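Patio crew wanted, seasonal - Gultwood Garden Rooms

Posted April 8, 2019
Ref 1291

Season is on top of us and we are short. Need people to clean, check and set out outdoor furniture at our two sites, Saravberg and Plamberg. Part time or close to full time, tell us which. Work runs through the end of September.

What we do: we rent and look after patio furniture for cafes, apartment courtyards, a couple of small hotels. Metal chairs mostly. Tables, benches, some planters. It all comes out of winter storage dusty, spotty, sticky in places you would not expect, and it has to look right before it goes anywhere. Then it comes back midseason with sunscreen and ketchup on it and we do it again.

The job, most days:

Wiping down chairs and tables by hand. Cloth, bucket, mild soap. No pressure washers on the painted metal, it gets under the paint at the welds and then you have rust by July.
Checking feet and glides. Missing ones get replaced from the bins by the back door.
Tagging anything that wobbles. Green tag is tighten, red tag is shop. You don't fix the red ones.
Stacking, but only the chairs that stack. Some look like they do. They don't.
Loading the van for deliveries, setting out at the customer's place, bringing back the packing blankets (please, all of them, we lost a pile last year).

Chairs are the bulk of it so a word on chairs. We want the whole chair done. Arms and seat everyone does. Legs get forgotten, and the backs of the slats, and the place where the leg meets the arm. Dried soap or hard water leaves a whitish streak down dark metal and the customer sees it the second the sun hits. So you hold the arm with one hand, work the cloth down the leg with the other, all the way to the floor, then go round.
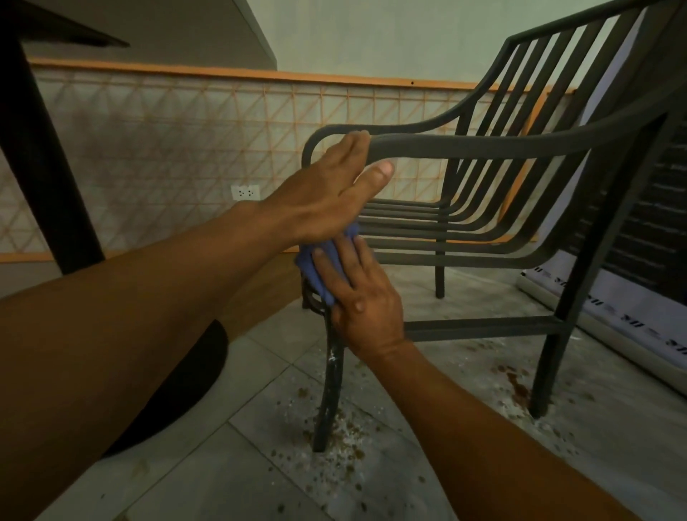

Same goes for tables. Tops are easy. Undersides and legs count too, people's knees find whatever you left. Change your cloth when it's dirty, there's a whole shelf of clean ones and the laundry goes out every night. If you are wiping with a gray cloth that started out blue, go get another one.

Who we're looking for:

Someone steady. Speed comes after a week or two, we're not timing you.
OK with being on your feet and bending a lot. Lifting up to 65 pounds, with a partner for the big tables.
OK outdoors in heat and in light rain. We stop for lightning.
Can read a delivery sheet and count a set before the van leaves.
Drivers license is a plus, not required. If you have a clean record and want to drive, say so, it pays more.

No experience needed. People who have worked in kitchens, house cleaning, hotel housekeeping or car detailing tend to do well here. First jobs welcome if you're 18 or over.

Hours: early shift starts at 7, late shift starts at noon. Saravberg runs both, Plamberg early only for now. Some weekend work in the first month while the big orders go out, we post the schedule two weeks ahead and try hard not to change it.

Pay: hourly, paid every two weeks. Rate depends on site and whether you drive, we'll give you the exact number on the phone before you come in so you don't waste a trip. Training shift is paid. Gloves, apron and knee pads are supplied. Bring your own shoes, closed toe, something you don't mind getting wet. Lunch is half an hour, there's a fridge and a microwave and a decent shady spot out back at Saravberg. Plamberg has the better coffee.

Parking at both. The 127 bus stops close to the Saravberg gate. Plamberg is harder without a car, ask about ride shares, a few of the crew already drive over togehter.

How to apply: call the shop on extension 2954 or stop by either site before noon. Ask for Lempi Miettinen at Saravberg, In-ho Oh at Plamberg. Resume is fine if you have one. If not, just write down your name, phone number, which site, which days you can work and when you could start. One page, by hand is ok.

We'll have you in for a short walk round and you'll clean a chair or two with one of us so you know what the work is like. Takes less than an hour. Then we call you either way, yes or no, usualy in a couple of days.

Start dates are right away and rolling. If you can only do part of the season tell us up front, we can often make it work. Students going back to school before September, that's fine, apply anyway.

Please don't apply through the Hyun listing, it's last year's and goes to an old mailbox.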